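From: Rajitha Gunawardena
To: larnis-table list
Subject: Re: [larnis-table] Feeding a big crowd in December - soup or no soup?

Grímur Hallgrímsson wrote:

> I've been handed the December supper at the hall and I'm already losing sleep. Last year was before I moved here so I have no idea what worked. Keegan says soup, Rasa says over her dead body, and the folder I inherited has a recipe for lentil something that makes enough for six.
>
> Questions, in the order they woke me up:
>
> Can you really do soup for a crowd out of that kitchen? What do people who don't eat dairy get? How much bread? And does it matter that we don't own enough bowls that match?
>
> Grímur

Grímur, I am so glad you asked, and I'm sorry in advance for how long this is going to be. I did the supper twice when we were still at the old Kerslake building and I have Opinions. Rasa has heard all of them, so she can skip down to the part on bread.

Yes to soup! A thousand times yes. I know Rasa's objection (it's the carrying, and she's right about the carrying, I'll get to it) but think about what soup does for you. You can make it the day before and it gets better. It forgives you if people show up late. It smells wonderful when the door opens, and on a dark evening that is half the job done. The year we tried baked pasta we had people standing in the hallway for forty minutes looking at foil.

The trick is to make two soups and make both of them thick. One should be the plain friendly one that a four-year-old or a very tired grown-up will eat, and the other can be the one you're excited about. My plain one is potato and leek with no cream in it at all. You blend a third of it and stir it back in, and it's as silky as you could want. That also answers your dairy question, at least for the first course. Put the cream in a jug on the side and let people pour their own.

The exciting one is a yellow split pea with smoked paprika, lemon, and a frankly rude amount of garlic. I started making it when Stijn Meijer gave me a sack of split peas he'd bought by mistake, and I've never gone back. Rinse the peas until the water stops looking like milk. Onions first, low and slow, more oil than you think, and don't salt until the peas are soft. Lemon goes in at the very end with the heat off. If you taste it and it's dull, it wants lemon. If you taste it again and it's still dull, it wants salt. I've never met a batch that wanted anything else. 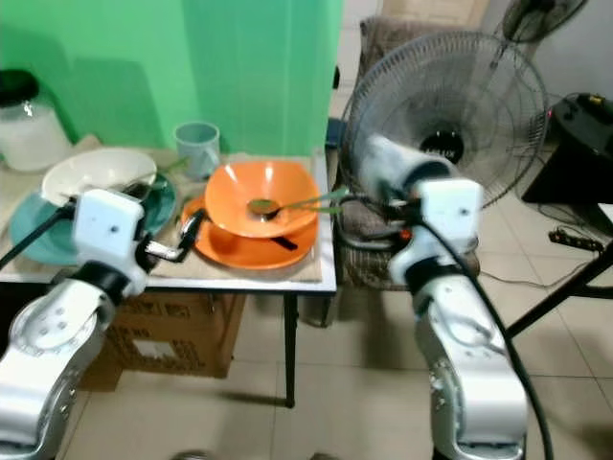
Now, quantities, which I suspect is the real reason you're awake. The last supper I did fed 225 people, and I have the sheet from it in a drawer, with stains. Plan on a cup and a half per person across both soups, and don't split it evenly. Potato goes faster early on, then word gets around and everyone wants the split pea. I'd make 3 parts potato to 2 parts pea and then have a bag of extra peas cooked and sitting in the fridge, so you can stretch the second pot with stock if it's looking low. The stretching has saved me both times.

The kitchen can do it if you stop thinking of the stove as the place where the soup gets cooked. It gets cooked at home, in four or five houses, on Sunday or whenever people have time, and then the hall stove only has to heat it. Cool it fast, though. Please don't leave a stockpot on a porch and hope. Ladle it out into shallow pans, get it cold, and then into the fridge. On the night, start heating at 3 in the afternoon, earlier than feels sane. A big pot of cold split pea takes forever and it will catch on the bottom the minute you walk away to look for the napkins. Give one person a long wooden spoon and no other job.

The left back burner at the hall runs very hot, by the way. It always has. Put the kettle on it and leave it at that.

On Rasa's point about carrying: she's thinking of the year somebody decided we'd have table service, and people were squeezing between chairs with four full bowls on a tray. Never again. Have people come up to the pots, table by table, with two ladlers on each soup. It's quicker, and I think it's more fun, because you end up in line beside someone you haven't talked to since summer. For anybody who'd like to stay in their seat, fill the bowl halfway and walk it over, then come back with more. A half bowl doesn't spill. You'd be amazed how long it took us to work that out.

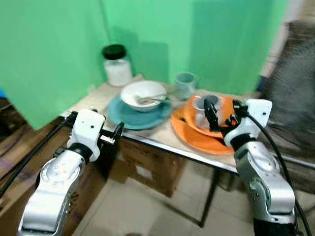

Bread! I could write a whole other message on bread. Keegan Te Moana did the ordering for my second supper and went with one loaf to every six people, and it was bang on, with a few heels left for breakfast. Get it from Prilemach if they're still doing the dark one with the seeds, and ask them not to slice it. Sliced bread dries out so fast in that hall with the heaters going. Put a board and a knife at each end of every table and let people tear into it themselves. It gives shy people something to do with their hands, and it gives the loud ones something to argue over.

If money is tight, do half seeded and half plain white, and put out something good to go on it. I like a bean spread, just white beans mashed up with olive oil and rosemary, a bit of the cooking water to loosen it. Costs next to nothing and it keeps for days. Butter too, of course. I'm not a monster.

As for the bowls - I promise you it doesn't matter one bit that they don't match. I'd go further and say mixed is nicer. When I started helping out I was all for renting a full set, and the quote came back at 441 for the night, with breakages extra, and we'd have had to return them washed! So we asked everyone to bring a bowl and a spoon from home and it was the best thing that happened to that supper. People brought their grandmother's china, camping mugs, a gravy boat. They talked to each other over them. And the dishes went home in the bags they came in, so there was hardly any washing up. Do keep a few dozen spares behind the counter for the people who forget, and put a strip of masking tape under any bowl that's staying the night so it finds its owner.

Colors do help with one thing. I used orange dishes for anything with nuts in it and teal for anything without, all down the side table, and it worked so much better than little paper signs, which fall in the soup. Pick whichever two colors you've got plenty of and tell everyone at the start of the evening. Say it twice. Then the person who came in late and missed both announcements will ask you anyway, and you can say it to them too.

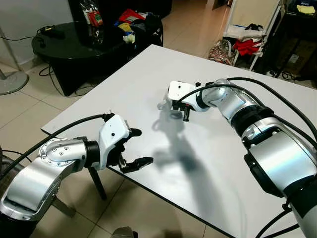 The white tabletop, with room left on it for the next round.

Dessert I would keep very simple. Baked apples if you have the oven space, and if you don't, oranges cut up cold with cinnamon and a little sugar. After all that thick soup, people fall on the oranges like wolves. I used to make gingerbread as well and I'd still say yes to gingerbread if someone offers, but don't make it your problem. You'll have enough to think about.

A few stray things before I lose the thread. Order your split peas early, because Todico runs out of the big bags once the weather turns. Borrow Stijn's pots if he'll part with them, they have proper heavy bottoms. Have a pitcher of water on every table before the doors open, since once people sit down you'll never get past the chairs. Keep back one container of each soup for the helpers, and hide it well. And eat something yourself at 4, even if it's only toast. I didn't, the first year, and by the time I sat down I was too tired to hold the spoon, which is a silly way to spend a party.

Rasa, I know you're reading this after all. If you can bear it, would you do your pickled beets again? They were gone before I got to the end of the table, both years, and they'd be so good beside the potato.

Grímur, I'm home most of Monday if you want to come by and look at the stained sheet. I'll have a small pot of the split pea on so you can try it before you promise it to anybody. Bring a jar and you can take some home.

Rajitha

--
larnis-table: suppers, shared meals and leftovers
To leave the list, send a blank message with "leave" in the subject line.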